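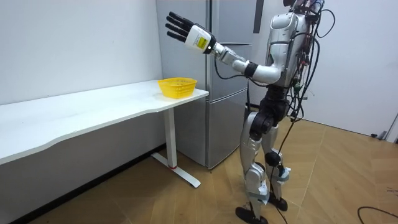 Attachment 1 – white desk with the yellow basket, small room

Ticket 967 – Desk wobbles when anything is set down on the left side
Product: Kuron desk, white
Status: Solved

Opened Monday, 8:20 am

Hello, and thank you in advance for your patience with me! We bought this desk from Flastelon for our small room and I really do love it, but it has developed a wobble. The yellow basket lives on top (it's meant for our mail and odds and ends) and whenever I drop something into it the whole desk gives a little shiver. I've tightened every bolt I could find, twice, and I tried a folded card under one foot, which helped until the card went flat. The floor is old, so it could be that – but I'd hate to blame the floor if I missed a step.

Reply from Flastelon Support

Thanks for such a thorough note, and I'm glad you like the desk otherwise. Please clear the top, loosen all 8 frame bolts by half a turn, press down on the middle of the desk and tighten them again, working corner to corner. After that, turn the leveling feet until each one touches the floor.

Customer update, 4:34 pm

Well, that did it! One back foot was screwed all the way in and I had never noticed, bless it. Took me 20 minutes, most of it spent on my knees hunting for the wrench. The basket is back in its place and the desk holds steady – please go ahead and close this.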